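Search the manual
Justetti Two-Arm Cloth Handling Guide

4. Recording grasp trials on a plush cloth

Our method, Drulgate, predicts from the wrist view whether a pinch will survive a lift. It needs trials in which the cloth starts rumpled. A neatly folded cloth teaches the model mostly about your housekeeping.

4.1 Park the left arm over the table with its gripper open. It takes no part in single-arm trials, although its shadow will insist on a role.

4.2 Drop the cloth right of centre. Resist the urge to arrange it.

4.3 Start the Ivunska recorder and confirm that the head and wrist streams are both live.

4.4 Bring the right gripper in low, close on an edge or fold, and hold for 2 seconds before lifting.

NOTE: Leave any small marks on the tabletop where they are. Ours has a yellowish spot left of the cloth, and the model has learned to ignore it faster than our visitors have.
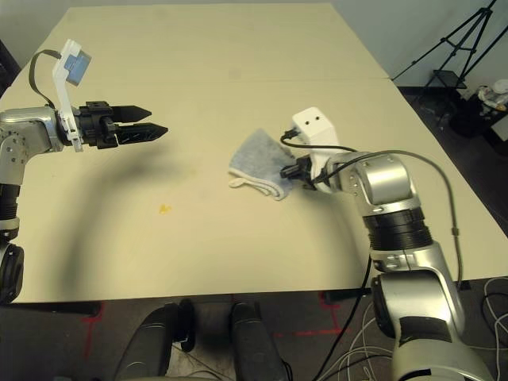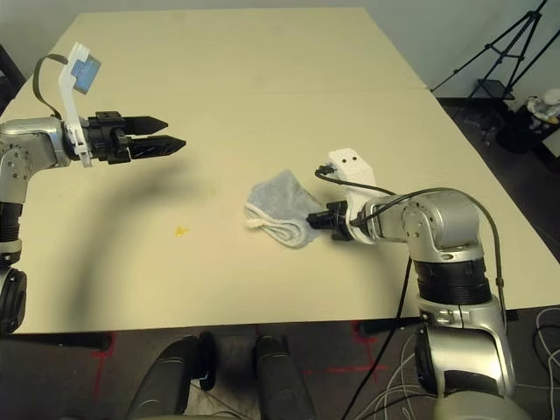 Head view, both arms over the table.

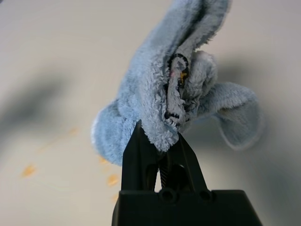
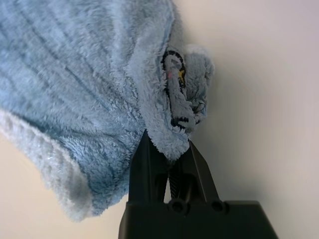
Wrist view, pale blue pile pinched between the fingertips.

Reading time: 4 min

4.5 Label each trial from the wrist view. The head view will tell you where the cloth is, but it is a poor judge of how much fabric is between the fingers. Enter one of these:
 held
 slipped
 missed

4.6 If fuzz spills over the fingertips, judge the grasp by the pinch point. Long pile flatters a bad grip — we relabelled most of a Quiroga batch in April after learning this the slow way.

4.7 Release, let the cloth fall as it likes, and repeat until you have 300 trials. Colour correction stays off throughout.

CAUTION: Keep hands off the table while either arm is enabled. A parked arm is still an arm.

CAUTION: Check that the cables on the right arm have slack before each batch. The elbow will not ask.

4.8 Train with the head stream masked, then again with both streams. In our runs the wrist-only model did better on slips, and adding the head view helped only with misses. We had budgeted a good deal of optimism for the combined model and would like it back.

4.9 Save both sets of weights under the batch name. "final_new" is not a batch name.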